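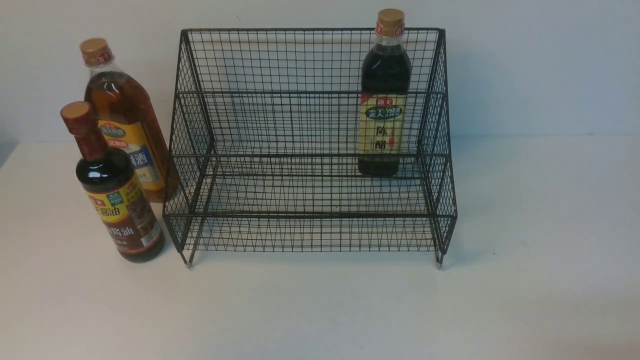 The last job on the list at Kircombe was the condiment rack. Ronja Wikström had saved it for the afternoon because she thought it would be easy. The sheet asked for 235 examples of a bottle being placed on a shelf, and by four o'clock she had stopped thinking it was easy.

"Soy sauce again?" said Gisela Reuter from the other desk.

"Soy sauce, then wine, then vinegar. Then the other way round."

She wore the camera on a band across her forehead. It was light, but it pressed on the same spot all day, and in the evening her husband could see the mark from across the kitchen. She had learnt to move her head slowly. The system at Laketti saw what she saw, and if she glanced at the clock it learnt to glance at the clock.

Gisela checked the recordings as they came in. She turned down anything with a pause in it, or a second try. Ronja had asked her once why the second tries went. People missed the shelf, she said. People missed things all the time.

"They want it clean," Gisela said. "I only read the sheet."

Ronja put her hands in her lap and waited for the tone. It came. She reached for the soy sauce, lifted it by the neck, and set it down on the lower shelf. She took her hand away. The tone came again.

Her mother had kept the vinegar on the top shelf too, at the back, where a child could not get at it. When her eyes went she found it by running a finger along the shelf and counting caps. She would touch a bottle, leave it, come back, and only then pick it up. It took a long time and she never once took the wrong one.

Ronja thought about that for the length of two recordings. On the next she shut her eyes. She found the mesh with her fingertips, followed it to the corner, went past the bottle and came back. It was slow. The glass knocked against the wire – not hard – and she stood it upright and let go.

The tone came.

Gisela played it through, then played it through again. The list on her screen had a green box and a red box beside each line, and her hand stayed on the mouse.

"What was that one?" she said.

"Vinegar."

Gisela looked at the sheet, and then at the rack. She clicked the green box and wrote down the number, 501.

"Do me another," she said.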